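Bins, scratches and a late Sunday

I have been meaning to write something about bins. Anyone who handles parts in small batches ends up with opinions on them, and I have had the same big gray one in mind since May, when Glenys Humphreys asked me what I would change if we bought new.

My first answer was the walls. Sloping walls are good. Parts that land near the edge slide back down to where you can get at them, and you can sweep the corners with one hand. Straight-sided totes stack better and hold more, but I have skinned enough knuckles in them to put up with the lost space.

My second answer was the floor. I like bare metal. Hatem Slaoui likes a rubber mat and we have gone back and forth on it for a long time. A mat is quieter, I'll give him that. It also holds dust and curls at the corners, and somebody has to lift it out and wash it. Metal goes cloudy and picks up specks, and you wipe it down and move on.

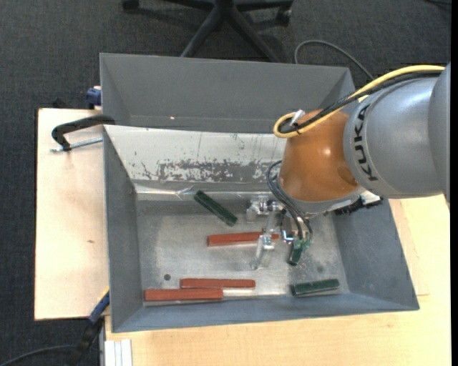
The third thing is the sheet between two compartments. Ours slopes, and it takes more wear than any other part of a bin. Paint or coating never lasts there. First you get thin scratches, then patches, then flakes, and the flakes end up in with the parts. I have tried tape along the bottom edge of a divider before. It wrinkles within weeks. Bent Holst thinks a bare stainless sheet would settle it and he is probably right, but the price he got from Selik was 207 for one, and I would want to see it fitted before ordering more.

Then there is how full to keep it. I used to load a bin to the top and feel efficient. Now I put in a few blocks at a time – fewer than looks sensible – and top up when it gets low. Things lying flat with space between them are easy to pick up. A heap is not, and you spend your time digging.

I told Glenys most of this and she wrote down "stainless, no mat." Hatem has asked for a trial with one mat, so we will do that first. I'll post again when the sheet comes.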